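Unit 4: Reading a joint communiqué
Handout for the evening section, Wostgate campus

Welcome back, everyone, and thank you for the good questions after last time (I'm still thinking about a couple of them!). Tonight we turn to the joint communiqué, the short text two governments put out together when their ministers have finished talking. I know these look dull at first. Please give them a chance, because once you learn to hear the small words they become rather fun.

Start with the verbs. "Agreed" is strong, "discussed" is weaker, and "exchanged views" very often means the two sides went home with the same opinions they brought. Our practice text, the Sustberg communiqué, runs to 285 words, and I'd like you to underline every verb before you look at anything else. 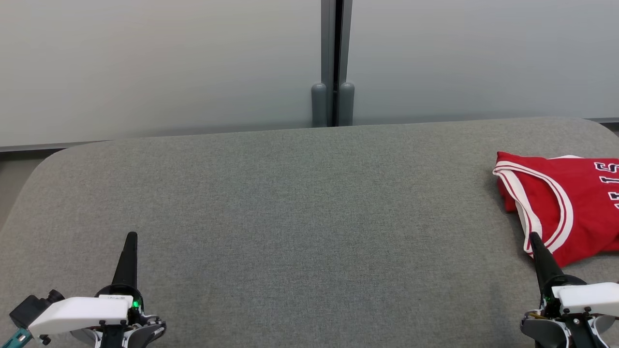
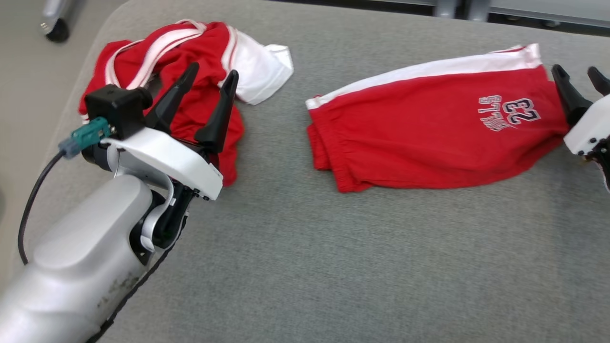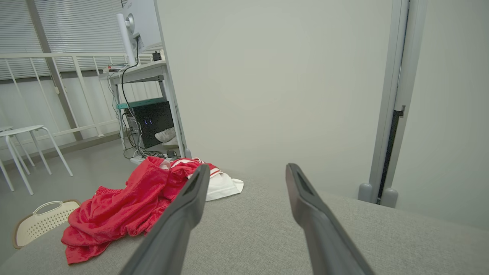

Next, look at the order of topics. Trade tends to come early when security talks were difficult, though I wouldn't bet the house on it. In the Sustberg text there are 22 lines on border trade and a single one on the shared river, and you may remember from Unit 3 how much the river mattered to the smaller country.

Then ask who is speaking. Sometimes each side publishes its own version, and the translations drift apart a little – "partnership" in one, "cooperation" in the other. Lay them side by side and read slowly. The Shahbazi reader has a nice pair on page 70, with the differences left for you to find.

For next time:
Read the Sustberg text twice, once aloud if you can bear it.
List 10 verbs and put them in order from firm to vague.
Bring a short paragraph on what you think was left out.

The Nostex readings are still on reserve at the library desk until the end of May, and the desk closes at 9 p.m.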